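**Rulach table covering, Veined White and Plain White**

Rulach is a self-adhesive covering for tabletops, shelves and workbenches. It goes over wood, laminate, painted board and metal, as long as the surface is flat and clean. We sell it by the roll, and a roll is enough for most desks with some left over to fold under the edges.

Veined White has a marble pattern, bright white with gray and black lines that branch and cross. The lines run closer together in some places than in others, so two pieces laid side by side won't match exactly. Plain White has a matte finish. Dust and small scratches show more on the plain one, and we suggest the veined one for tables that get heavy use.
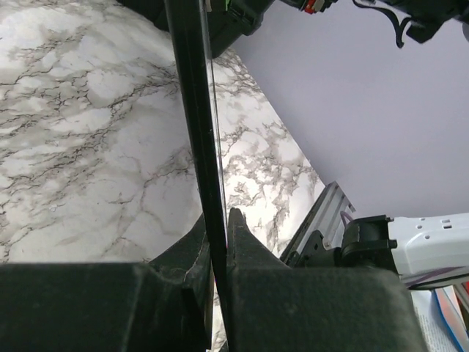
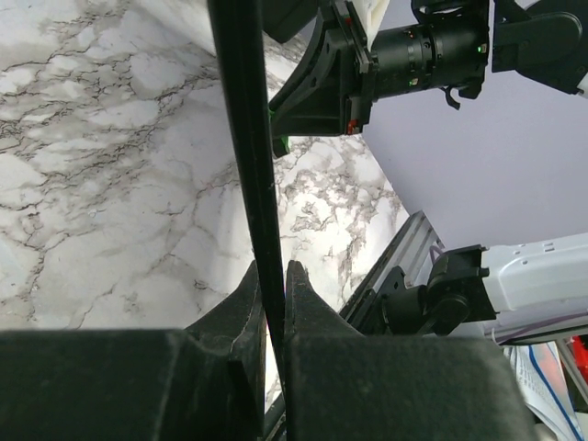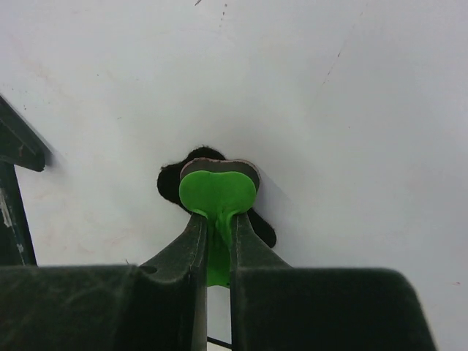
One buyer wrote to us in February to say the veined covering had gone on well at the second try, but that the backing should come off a little at a time, and that the corners needed a hair dryer before they would stay down. We have added both points to the instruction sheet.

**Size and care**

- Roll width: 40 cm
- Roll length: 200 cm
- Wipe with a damp cloth and mild soap
- No scouring pads or bleach
- Use a mat under hot pans

Wait a day after fitting before you put anything heavy on it. To remove, warm one corner and pull back slowly at a low angle. Old glue comes off with rubbing alcohol; test a hidden spot first.

Orders of 2 rolls or more ship together from our Toresley store. The Rønning edge tape is sold separately and fits both finishes. Opened rolls can't be returned.

Brulus, stock list updated Tue 2 March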